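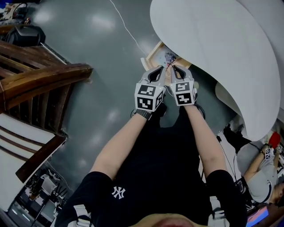

Cullorcombe Film and Story Club | Science Fiction Section

Projects > Reports to funders > Spring update

Posted Apr 14, 2018

Hi all, and thanks again for backing our season of old space serials! I promised you an update before the spring break and I'm only a little behind.

The big news is that Zistent is done. That's our guide to the radio and TV serials we've been working through, and it now has 143 entries, each with a plot summary, a note on which episodes survive and a few lines on why you might (or might not) want to spend an evening with it. I wrote far too much on the generation ship stories and had to trim them back, which hurt. The guide went up on our site in draft and has had 1,754 visits so far – way more than I'd put in the grant application.

We've held 5 screenings. The robot double bill was the best attended and the loudest, with people arguing out in the parking lot about whether the second ending was a cheat. The time loop night was quieter. I think I picked a slow one, and the sound in the hall was muddy in the back rows, so we've moved the speakers and will try that title again with subtitles.

Money next. The screening licenses came in under budget and the printing came in over, so we're close to even. Pliton raised their price for the booklet paper after we'd signed off on the layout (grumble), and I'd like your okay to move what's left of the license money over to cover it. The revised sheet is in the shared folder under "Shao", same as last time.

Still to do: three screenings, the printed booklet and the writing workshop. The workshop has slipped to June because the hall was already booked. People will bring a first page of their own alien contact story and we'll read them out loud – I'm really looking forward to that one! I also need to chase two missing permissions for cover art, and if they don't come through we'll run those pages as plain text.

Please send me your answer on the paper money before the booklet goes to print.

3 comments | Share

Search reports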